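About Multirard

Who we are

Multirard is a small company which makes radio programmes and teaches people to work in radio. We are in Biwott Lane, on the upper floor, over the shop that repairs shoes. We started with one evening show for the local station and now we produce programmes for several stations in the region, mostly talk, news magazines and phone-in programmes. We also run a school for new presenters and producers under the same name.

The company was founded by Stella Were, who worked many years as a news reader before she became tired of the night shifts. Mwende Mollel joined her in the first winter as producer and today she leads the school. Both of them still go on air. Mwende presents the Tuesday phone-in, and Stella reads for our audio archive and trains the voices of the students.

What we make

Our longest-running programme is Bivus, a weekly magazine about work, housing and transport. It has now reached 148 editions. The listeners know it for the long interviews, where we let the guest finish the sentence. We also make Plurkine, a shorter programme in the morning where local reporters explain one story from the courts or from the town council. Plurkine is recorded the evening before, except when there is an election.

Stations can take our programmes complete, with music and jingles, or only the speech part. Many small stations prefer the second, as they have already their own sound.

The school

Our course for beginners takes 10 weeks and is held in the evenings, from half past six. We accept a small group each time so that everybody gets enough time at the microphone. The students learn to write for the ear, to prepare an interview, to cut the sound and to drive a live programme with a clock on the wall. In the last part of the course each student makes an own item, and the good ones are broadcast in Bivus.

The next course begins in March. You do not need experience or a special voice. We ask only that you listen to radio and that you can come to all the evenings. If the fee is difficult for you, please write to Mwende and she will tell you about payment in parts.

How we work on air

We tell every person who speaks with us who we are and for which programme we are calling. We do not record a telephone call before the person has said yes, and we do not use a false name to get somebody on the line. If a caller to the phone-in changes their mind afterwards, they can ask us to remove their call from the repeat and from the website.

When we make a mistake in a fact we correct it in the next edition, at the beginning of the programme. Complaints are read by Stella, and she answers in writing. The answer normally comes within 3 working days, but in the holidays it can be longer.

Visit or contact us

The office is open on working days from nine to four. Please ring the bell marked Multirard and wait a little, because if the red lamp is on we can not come to the door. For post, write our name and box number 1629 on the envelope. Letters for the programmes are welcome, also when they are critical.

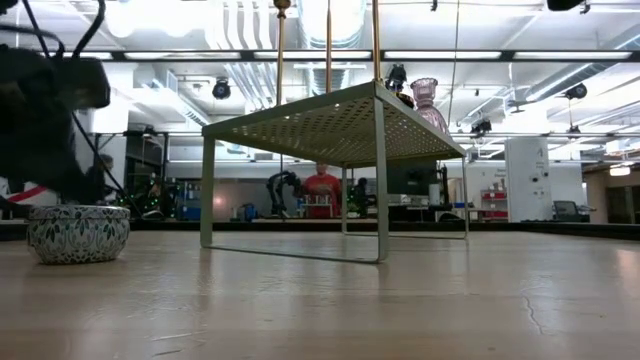 Page last changed: March, by M. Mollel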